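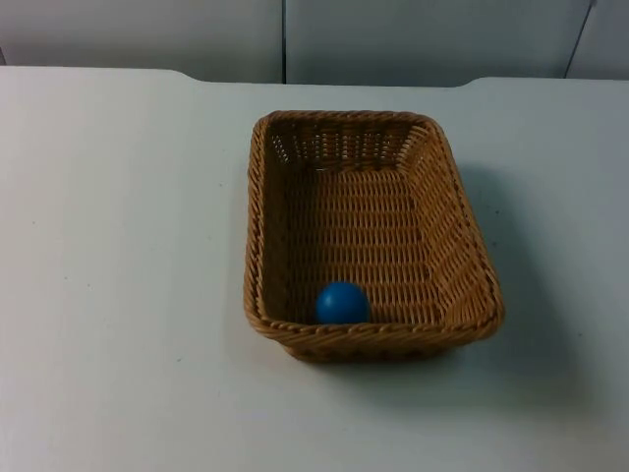
1. Background and aim

Woven storage baskets are sold with a stated load but rarely with any figure for how the rim behaves when the basket is lifted from one side only. Our group studied rim sag in rectangular wicker baskets under a one-sided lift, and whether soaking the finished basket before use changes it. The work was done for the natural materials module, February to the end of term.

Group members: Lucero Betancur, Edem Eshun, Kinga Kiss. Supervisor: Boglárka Gulyás.

2. Materials

Baskets were bought from two makers, Serkley and Polum. Both use a braided rim over a plain woven wall. The Polum baskets have a slightly thicker rim braid, and the corners are bent over a form before weaving. The Serkley corners are bent by hand and vary more from piece to piece. In total seven baskets were tested, four from Serkley and three from Polum.

Rod offcuts from the same batches were supplied by Cristian Rivadeneyra at the Draludden workshop. These were used for moisture readings only and were not loaded.

3. Method

Each basket was clamped at the midpoint of one long side and hung with the opening facing up. Dry sand in cloth bags was placed along the center line of the base. Load was added in steps of 50 g. After each step the basket was left for two minutes and the drop of the free rim was read against a steel rule fixed to the stand.

The test was stopped when a strand in the rim cracked or when the sand bags began to slide. Soaked baskets were held under water for one hour, drained on a rack overnight and tested the next morning.

4. Results

The highest load carried was 3,977 g including bags, by an unsoaked Polum basket. Failure in that case was at the clamp, where the braid flattened and two strands split. The Serkley baskets all stopped earlier, and three of the four failed at a corner — the fourth slid off the stand and the reading was discarded.

Soaked baskets sagged more at every load step. The difference was small at first and grew once the rim began to twist. Cracking was less frequent after soaking, but the rims did not return to their starting height when unloaded.

5. Sources of error

The clamp pads were replaced partway through, after the first set marked the braid. Readings taken with the old pads are listed separately in the appendix. Room humidity was not controlled. The rule was read by eye, by whoever was nearest the stand, and Kinga's readings run consistently a little lower than Edem's.

6. Further work

A wider clamp would spread the load over more of the braid. We would also like to repeat the corner tests on baskets with a wire core in the rim, which Polum sells but which did not arrive in time.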